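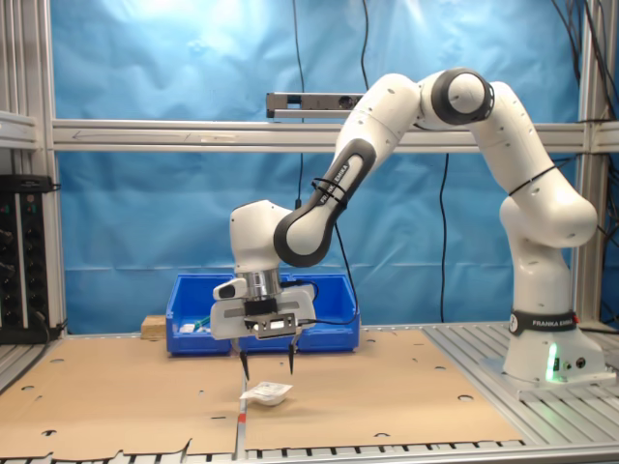

Figure 3. Franka Emika arm with parallel gripper above a small white packet in the cardboard-covered workcell.

4.2 The sorting package under review

Duko is sold by Drirnent as a ready-made picking service for small, light goods. The buyer supplies an arm, a table and bins; Drirnent supplies a trained policy, a setup guide and remote support. The sales sheet says the service will handle "any pouch, sachet or small carton" after one day of setup. We found no definition of "small" in any of the documents sent to us, and the word "any" did not survive our first reading of the support contract, which excludes clear film, loose powders and anything the vendor judges to be damaged.

We took the claim at its word and tested it on packets. A flat packet looks like an easy object and is a poor one for two fingers. It offers little height to close on, its corners do not stay where they were, and the gripper has to come down almost to the table before it can do anything useful. The work surface in our cell is cardboard with holes in it, over a grooved metal table. Drirnent's guide asks only for a "plain, matte surface," and its support staff accepted ours without changes.

Over the whole review we logged 3842 attempts. Of these, 2282 ended with the item in the bin named by the operator. The vendor's own summary of the same logs gives a much better figure, and the gap comes almost entirely from how an attempt is counted. Duko's software drops any trial in which the arm stops above the item and does not close its fingers. It files these as "deferred." There were 1218 of them. We count a deferred pick as a failed pick - a person still has to come over and move the packet - and we see no good argument for leaving them out.

The remaining failures were items put in the wrong bin or dropped on the way. We did not sort these further, as the logs do not always tell the two apart.

Dušan Dimitriou, who ran most of the trials, also kept written notes on the starting positions. The notes suggest that packets lying near the seam between the cardboard sheets were deferred more often than others. We report this as an impression only. Positions were not balanced across the surface, and a proper test would need a fixed grid. The same caution applies to Drirnent's claim that the policy "does not care" about background or clutter. We kept one blue backdrop throughout, so our results can neither support that claim nor count against it.

Price is a further concern. The license covers 4000 attempts a month, and deferred trials are charged against that total even though they are left out of the success rate. When we raised the point in June, the vendor called it a reporting matter and offered no change to the terms. Figure 4 shows the arm over the bins with its fingers open and a packet on the cardboard in front of them.

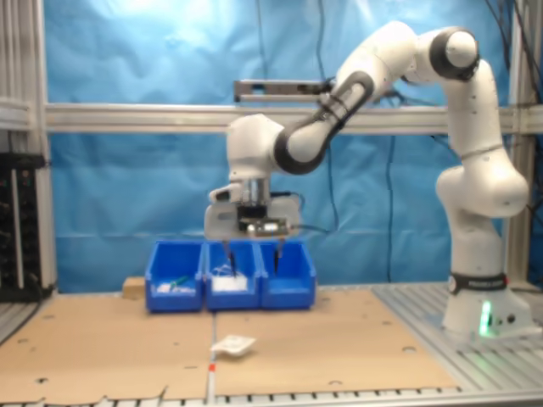 4.3 Comparison with the Ullness kit

Ullness takes a narrower line. Its kit, Kim, comes with a list of supported items, and the list is short. We have less to say against it for that reason, though a short list is also easier to do well on. Kim records every stop as a failure unless the operator marks it otherwise, so its logs could be used as they came. We did not run Kim on the full set of packets, and the two products should not be ranked on the results given here.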